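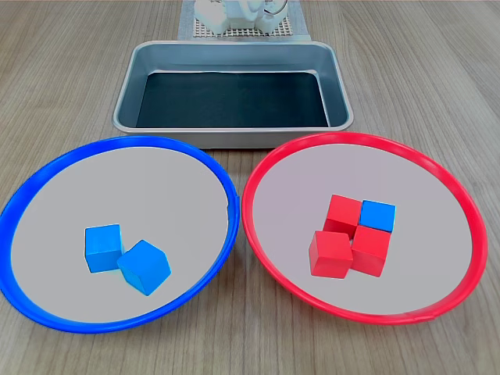 Tempo de leitura: 2 minutos

Como ensaiar uma tarefa de triagem antes de a entregar ao braço

Na Drolitz, onde trabalho na preparação de encomendas, a proposta comercial prometia "libertar as pessoas das tarefas repetitivas". Desconfio da frase. Quem separava peças passou a vigiar quem separa peças, e isso também cansa. Se a sua chefia já decidiu avançar, faça pelo menos o ensaio de bancada como deve ser.

1. Reduza a tarefa ao mínimo. Dois pratos, um de rebordo azul e outro de rebordo vermelho, e cubos de madeira dessas duas cores chegam para começar. O tabuleiro metálico fica entre os pratos e a base do braço.

2. Escreva a regra antes de ligar seja o que for. A nossa diz: cada cubo no prato da sua cor. Parece óbvia até alguém perguntar o que se faz com uma peça riscada.

3. Conte por prato, nunca pelo tabuleiro. Um tabuleiro vazio só diz que as peças saíram de lá. Um cubo azul no meio dos vermelhos conta como erro, mesmo com os outros cinco no sítio certo - e é o tipo de erro que segue para o cliente se a folha só tiver uma coluna de "concluído".

4. Repita a tarefa 10 vezes e registe tudo à mão. O Roald Midtbø, do turno da tarde, insistiu numa coluna para o tempo gasto a corrigir. O fornecedor não a tinha no modelo dele. Use-a.

5. Decida quem corrige. No nosso plano inicial não aparecia ninguém. Na prática é o operador mais próximo, que acumula isso com o posto dele. Ponha o nome e os minutos por escrito, com pausa incluída.

6. Pare o braço antes de meter a mão na zona de trabalho, mesmo que seja só para endireitar um cubo.

7. Mostre a folha à equipa antes de a mostrar à direção. Na nossa reunião de junho foi ao contrário, e passámos mais de 17 minutos a discutir uma percentagem que ninguém do armazém tinha visto.

Guarde as folhas dos ensaios falhados junto das outras. Quando se falar de reduzir postos, peça que as ponham em cima da mesa.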